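Progress report no. 2 to the Tanasarn fund
Project: Teaching shelf work by demonstration
Reporting site: Usden workshop, with test area in the Bisport hall
Aug 16, 2018

Summary

In this second period we moved the demonstration work from our small laboratory bench to the hall in Bisport, as it was promised in the work plan. The teaching by remote control is now in daily use, and the recording of demonstrations goes faster than in the first period. The total number of recorded demonstrations stands at 1,139. From these, 625 were judged good enough for training. The difference between the two numbers is larger than we wished, and we explain it below.

The budget is on plan, except for one line (spare fingertip pads), where we ask for your agreement to a small change.

What was done

The operator sits at a desk with two screens and a hand controller. The movement of the hand is copied by the arm, and a trigger under the index finger opens and closes the gripper. In the first period the operator saw only the view from a fixed camera at the side. Several operators told us that they could not judge the last few centimeters before the grasp, and they often stopped and asked a colleague to look. We have therefore added the wrist view as a second picture at the desk. After this change the operators needed less help, and the approach to the shelf became smoother.

We also kept the teaching by hand, where a person holds the arm and leads it through the motion. It remains useful for short motions near the shelf edge, because the person feels the contact directly. However, the person's own arms often come into the view of the camera, and such recordings are difficult to use for training the visual part. We decided to use hand teaching only for the contact motions and remote control for everything else.

The task is the same as in the application: reach a shelf of packaged goods, choose one package, take it out without disturbing the neighbors, and put it in the tray. The packages are soft and hard, dull and shiny. The shiny ones are still the most difficult, as reflections change when the arm moves.
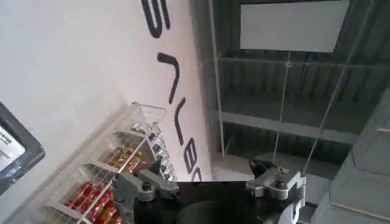
Figure 1. Wrist view in the hall, with the gripper at the bottom and the wire rack of packaged goods at the left.

The move to the hall brought questions which we did not have on the bench. The wrist camera now sees a large background, with ceiling, beams and cables, and the light is different in the morning and in the evening. A first model, trained only with the bench recordings, performed poorly there. We collected new demonstrations with many different starting positions of the arm, also tilted ones, so that the model does not depend on one fixed view. This took 20 working days, which is more than planned, but we believe it was the right decision.

Why many recordings were not accepted

Three causes explain most of the rejected recordings. In the first weeks, the clock of the hand controller and the clock of the camera did not agree, and the motion was stored slightly later than the picture. These recordings can perhaps be repaired, and we will try it in the next period. Second, new operators tend to hesitate and correct many times before the grasp. The model learns this hesitation also – we saw it clearly in the tests. Third, some recordings were stopped before the package was in the tray.

We now give each new operator a training of seven sessions before their recordings are counted. We have also written a short guide with rules for the speed, for the pauses and for when to stop and start again. The guide is available to you on request.

Cooperation

Our partner Grinstead has delivered the second version of the controller software. The delay between hand and arm is now small enough that operators do not complain about it. One error remains open: after a lost connection, the gripper sometimes opens by itself. Until this is corrected, we work only with packages which can fall without damage.

Plan for the next period

In September we will begin the comparison between a model trained from remote control only and a model trained from both kinds of teaching. The shelf, the packages and the tray will stay the same for both. We will also repeat part of the bench tests, so that the results can be compared with the first report.

Request

The fingertip pads wear faster on the wire shelf than on the bench. We ask to move a small amount from the travel line to the material line. The total budget does not change. The form with the exact amounts is attached – we would be thankful for your answer before the next order is placed.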